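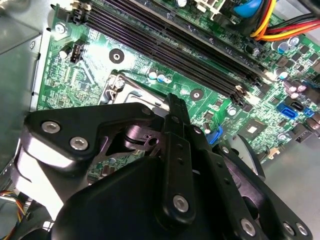 Processors and sockets: notes from the Tavau workshop

The October work at our Tavau bench is mostly desktop computers, and many readers of this newsletter have asked us to write something about the processor itself. It is the part that people are most afraid to touch. We understand this well. A memory module forgives a lot, a processor forgives less, and the socket under it forgives almost nothing.

In this season we received 32 desktop machines from the Milta school office, all of them between old and very old. The plan is to keep what is good, join the good parts together, and send the finished machines back before the winter. For this we open the case, look at the board, and decide if the processor stays or moves to another board.

When the cooler is removed, please take a minute to look before you do anything else. The mounting points of the cooler stay around the socket, and the small capacitors stand very near to them. A screwdriver that slips there can finish a board which was healthy in the morning. We now lay a folded cloth over the neighboring parts -- a small habit, but it has already paid for itself.

The retention lever comes next. Push it down a little, then to the side, then let it come up slowly with your finger still on it. Do not let it jump. On the older boards it is stiff, and you will think that something is wrong. Usually it is only old.

A processor should be held by its two opposite edges, with nothing touching the contacts on the back. The silver cover on the front is for the heat and it can be wiped, but also there we prefer clean edges and clean hands. If old paste is covering the printed lines, wipe it off with a lint-free cloth and a little alcohol, and write the model on the paper tag before you put the processor down. Last spring we did not do this, and we lost a whole afternoon to sorting.
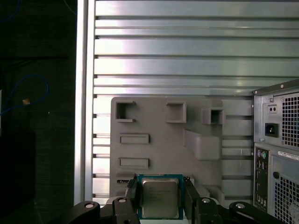
Can I keep a loose processor in an ordinary plastic bag?

Better to use an antistatic bag or the clear plastic shell that new processors are sold in. A kitchen bag can build up a charge, and it gives no protection if something heavy is put on top.

For parts that wait on the bench we like a holder with ledges, where the processor stands by its edges and the cover is easy to see. A gray printed one does the job very well. The piece must go in without force, and it must come out without force too. If you have to pull, the space is too tight and a file will help. Masson, the hardware shop near the bridge, keeps 300 antistatic bags for us in the small size, so please ask there before you order from far away.

One more word about direction. Each processor has a mark in one corner, and the socket has a mark which agrees with it. Find both before you lower the piece. Let it go down by its own weight, straight, and do not slide it to correct the position. If it does not sit flat, lift it again and look at the socket with a lamp from the side. Bent contacts show themselves better in low light than under the big ceiling lamp. 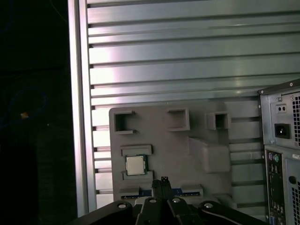 What we still need

Thermal paste, any common type, in tubes that are not opened. Paper tags with string. Two good lamps with a flexible neck. Cases we have enough, thank you -- the shelf is full until the door.

Parts can be left at the Miverov counter in room 605 on any working day, in a box with your name on it. If you know what computer the part came from, please write this on the box also. The next newsletter will be about power supplies and which of them we do not open at all.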